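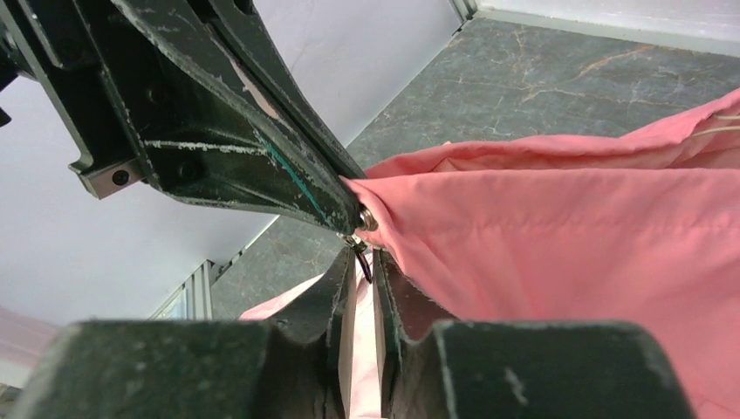
Home Guides Laundry Storage Care Contact

This site uses cookies to remember your language and region. Accept / Manage settings

2026-06-16
Prepared by Hildegard Hellwig, Household Guides, Comar

Section 4. Folding and Storing Large Cloths

4.1 Before you begin

This section applies to plain cloths and covers stored on the Comar linen shelf. The shelf is 38 cm deep and 79 cm wide. Fitted covers are dealt with in Section 5.

Clear a flat surface at least as wide as the cloth when folded once. Remove any cables, chargers and small items from the surface and from the cloth itself.

Caution: Do not fold a cloth over a cable. A lead left inside a fold may be pulled from its socket when the cloth is lifted.

4.2 Folding

1. Lay the cloth on the surface and find two neighbouring corners.

2. Hold one corner in each hand and shake the cloth once, away from the body.

3. Lower it slowly and smooth it from the middle outwards. Open any edge that has rolled in on itself.

4. Bring the left edge over to meet the right edge. Press out the larger creases with the flat of the hand.

5. Fold lengthways until the strip is no more than 36 cm wide.

6. Fold the strip in from both ends towards the middle, then close it like a book.

Note: Thicker cloths may spring open after step 6. Leave these under a light, flat weight for some 20 minutes before moving them to the shelf.

4.3 If the cloth catches

Stop pulling at once. Support the weight of the cloth with one hand and ease the gathered part back the way it came – never sideways. Check the spot for pulled threads before folding continues.

Caution: Bolt heads and chipped paint can snag woven fabric. Keep cloths clear of both.

4.4 Placing on the shelf

Place each cloth with the closed fold facing the front. Heavier cloths go at the bottom. The total load on one shelf must not exceed 600 g for the wire version. Queries about the wire version should be addressed to Tâm Mai at the Comar service desk.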